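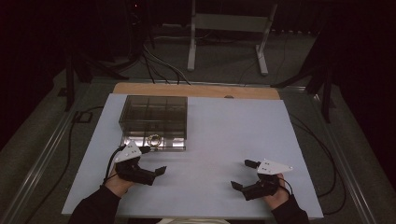 Both grippers at the table, with the ring box on the board.

Teaching by Hand: My Term Project on Sorting Small Jewelry

I picked this project for a pretty dumb reason, which was that the other open topic was conveyor belts and I had already done conveyor belts in December. So I ended up with rings! My partner for the whole thing was Kristóf Mészáros, who is a lot more patient than I am and did most of the cable work.

The task we chose sounds easy when you say it out loud. There's a ring, there's a box with compartments, and we want the robot to learn how to get one into the other. The teaching part is where you come in with your own two hands. You hold a gripper in each one, do the job yourself, and the tools record what the fingers and the cameras are up to the whole time. Later the recordings go into training and (if you did it right) the arm copies you.

We called our setup Vunlow, after nothing at all. The task list lives in a folder called Medomel, also after nothing. Please don't ask about either one in the presentation.

Getting used to the grippers

My first day with these was humbling. You think you know how to pick up a ring because you've been doing it since you were two, and then you try it with a pair of chunky black fingers sticking out past your hand and you're basically a toddler again. I kept coming in too steep and pushing the ring along the table. Kristóf figured out that if you come in low and keep your wrist flat, you have a much better chance of getting the band between the fingers.

The other thing I had to unlearn was looking at the ring with my own eyes. My head is way up above the table and I can lean over and peek around stuff. The camera on the gripper can't do that, so if I used something only I could see, the recording made no sense. After a while I started doing the approach slower and stopping for a beat with the fingers wide open, so the ring was clearly in view before I went for it.

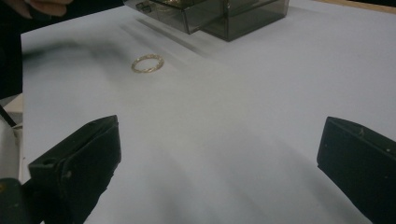
How we recorded

We did 4 sessions and kept 60 takes from each one to make the sets even. Everything else got tossed, and there was a lot of everything else. My rule for a keeper was simple: no drops, no bumping the box, no long pauses where I was obviously thinking about lunch.

The longest session log came out to 898 lines, and I read every single one of them looking for a gap that was really just me resting my elbow.

What I'd change

I'd write the rules for a good take before the first session, for sure. Ours changed partway through and I had to go back and check the early ones again. I'd also like to try swapping hands, because I'm right-handed and I'm pretty sure it shows.

Kristóf wants to try earrings next. I have told him he can hold the grippers for that one.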